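Handheld gripper drops soft stuff, do I really need force sensing?

carnbridge_shed
Building a handheld two-finger gripper in our shared workshop, black linkage arms with brass bushings. Blocks are fine. Socks and gloves creep out of the pads. A guy at the next bench swears I need a force sensor, and I smell an upsell.
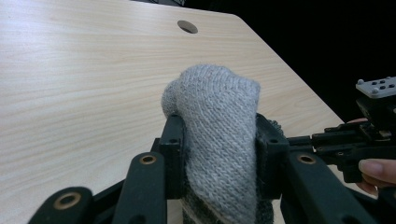
Dono
Skip the sensor. I spent 300 on one for my own build and the cloth still slid. If the pads are slick — glue on thin rubber and try again.

Tichý
Rubber helps, but I doubt it's the whole story. Check the bushings for play first. If the pads splay at the tips under load, you're only pinching at the bottom. Squeeze a strip of paper at the top and tug it. Mine failed that 5 times running until I shimmed the pivots.

kunivdale19
sensors are the future, just buy one

carnbridge_shed
Will try the paper first. Not convinced about the future.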